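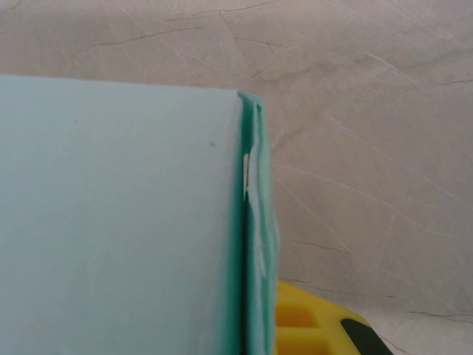

Pale blue with a teal-green edge. My colours for this month.

1/ I want to write a little about learning to sew curtains at the age when my friends are learning to play bridge. It will be a few posts, please be patient with me.

2/ When we moved to Florcombe the flat had 4 big windows and no curtains. The first shop gave me a price of 1,485 for everything. The second shop gave me 1,436 and was very proud of the difference. I went home and looked at the windows for a long time.

3/ My mother sewed everything in our house and I never asked her to show me. I was a boy, I had homework. Now I am sorry about this. She would do in one evening what takes me a full week.

4/ So I joined the evening class of Sarita Bajpai. On the first night she did not let us touch a machine. We ironed. Two hours of ironing! She said that a badly pressed hem will stay bad however nicely you stitch it.

5/ She was right. My first curtain I did not press, and the bottom looked like the sea. It hangs now in the storeroom, where only the bicycle sees it.

6/ A thing I did not know: you must wash the cotton before you cut it. I cut first. After the wash it was 9 centimetres too short for the bedroom. Darmawan Setiawan, from the same class, told me to add a band at the bottom in another colour and say it was the plan.

7/ I added the band. Visitors say how nice, what a good idea. I say thank you.

8/ About thread. I bought the cheap one and it broke every few minutes. Then I changed to a better polyester one and it broke also. In the end the needle was in backwards. Please check your needle before you spend money.

9/ Some people asked what is the difference between lining and interlining. Lining is the back cloth. Interlining is a soft layer between the front and the lining, it keeps the room warmer. For a kitchen I would not use it, it takes the smell of onions and keeps it until spring.

10/ Corners are still difficult for me. I fold, I pin, I unfold, I fold again. Sarita makes a mitred corner while talking about her nephew's wedding. I have to be silent, and with the radio off.

11/ Two windows are finished, the bedroom and the small one in the corridor. The living room must wait until December, when I have some free days. It is a wide window and I am a bit afraid of it.

12/ If you have a good method for keeping long seams straight, write it to me. Tin-yau Lai already suggested tape on the machine plate - I will try it tonight after dinner.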